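Woltent transfer thread, June 28, 2021. Posting these in the order I hear them, newest at the end.

1/ Woltent have made two bids for the Nyitrai left-back and both have been turned down. The second was £615,000 plus add-ons. Nyitrai want more of it up front.

2/ He has two years left on his deal, so they are under no pressure to sell. He played 129 league games for them and missed very few after Christmas.

3/ Wages are not the problem as I understand it. Terms were talked through in May, before the first bid went in.

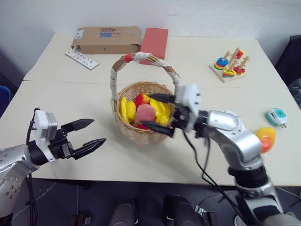 4/ Clikham have asked about him as well — no bid yet. They need to move a defender on first and would probably want a loan with an option to buy.

5/ Going the other way, Wokwood are keen on our reserve keeper. He wants to play every week and won't do that here. I'd expect a season's loan, with Woltent paying part of his wages.

6/ If he goes, we need cover. The under-23 keeper is fine for the cup but I wouldn't want him on the bench all winter.

7/ A few of you asked about the right winger. His option has been taken up, so he stays. Same shirt number as last year.

8/ Pre-season starts with Wokwood away, then Clikham at home behind closed doors. Kick-off times still to come from the club.

9/ Nothing more on the left-back tonight. Will add to this thread if a third bid goes in.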